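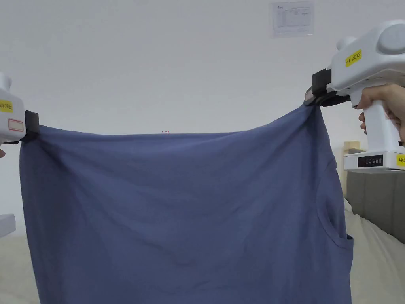

Selness House Residents' Association
Minutes of the September meeting, held in the common room at 7 p.m.

Present: 15 residents, and one representative of Draltuva, the company which manages the building. The minutes of the previous meeting were read and accepted without changes.

1. Laundry room

The second dryer is again out of service. The representative of Draltuva informed us that the part is ordered and should arrive before the end of the month. Until then the booking list stays on the door, and every apartment may book 2 hours per evening. Several residents asked that people take their clothes out on time. It was agreed that clothes left in a machine may be moved to the table by the next person, but they must be put there with care – shirts flat, please, and not in a pile on the floor.

One resident proposed to open the drying room in the attic also in winter. The window there does not close well, so the proposal waits until the window is repaired. 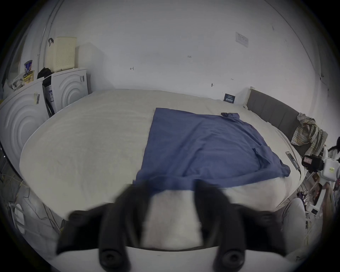 2. Clothing exchange

The exchange will take place again in October, in the common room. Residents may bring clean shirts, T-shirts, sweaters and children's clothes. Bed linen is accepted this year, shoes are not. Last time many bags were left behind after closing, and it took two trips to bring them to the charity shop on Camow Street. This time everybody is asked to take back what was not chosen. Setting up begins at 8 in the morning and help is welcome.

3. Guest room

The guest room on the ground floor was discussed for a long time. The price per night remains the same. The majority wished to have the walls painted before the winter holidays, and Draltuva agreed to pay for the paint if the residents do the work. The color will be white, as in the rest of the building. A wish for light green was noted but did not receive enough votes.

Before painting, small holes must be filled and old screws removed. Pen and pencil marks should be covered with a blocking paint first, otherwise they can come through after some weeks. The same advice is valid for residents who paint in their own apartments. 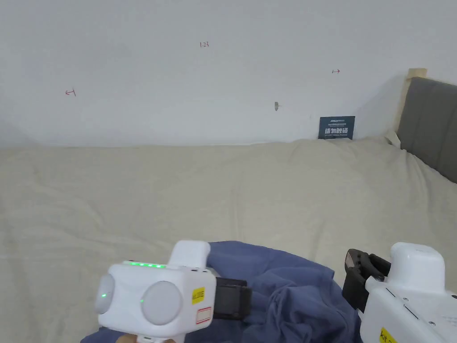
Bare wall above a bed, with small pen marks and a screw or wall plug.

The painting will be done on two evenings, the exact dates will be put on the notice board. The key of the guest room must be returned before noon on the day of departure. This rule is not new, but it was forgotten often during the summer.

4. Bicycles

The bicycle cellar is too full. Every bicycle will receive a paper tag, and the owner should write the apartment number on it. Bicycles without a number at the end of October will be offered to the Hailu repair workshop. A question was asked about children's trailers. They may stay under the stairs, but the way to the emergency door has to be free at all times.

5. Other matters

The light at the back entrance goes off too quickly. Draltuva will look at the timer.

It was asked whether music practice is allowed during the midday hours. The house rules say no, and there was no motion to change them.

The meeting was closed at 8:40 p.m. Next meeting in November, same room and same hour.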